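How I get a neat towel fold with the Rinora hand grippers

I've had the Rinora kit on loan for 30 days and towels are my favourite test. Start with one pinch through the thick of the cloth, and squeeze until the pads bite. 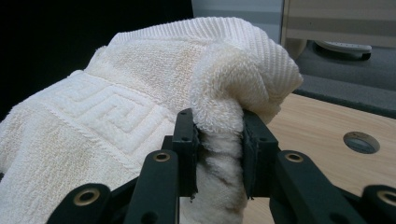
Does it need special towels?
Any ordinary terry will do, though I'd practise on old ones first.

Next, bring the folds together and pinch the lot low down, keeping your wrist loose (mine ached by Saturday!). If the layers slide, let go and take a deeper bite. 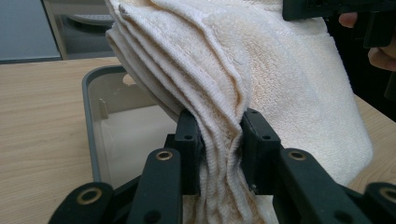
Folded towels held between the finger pads

Lay the stack flat, open the grip slowly and back straight out.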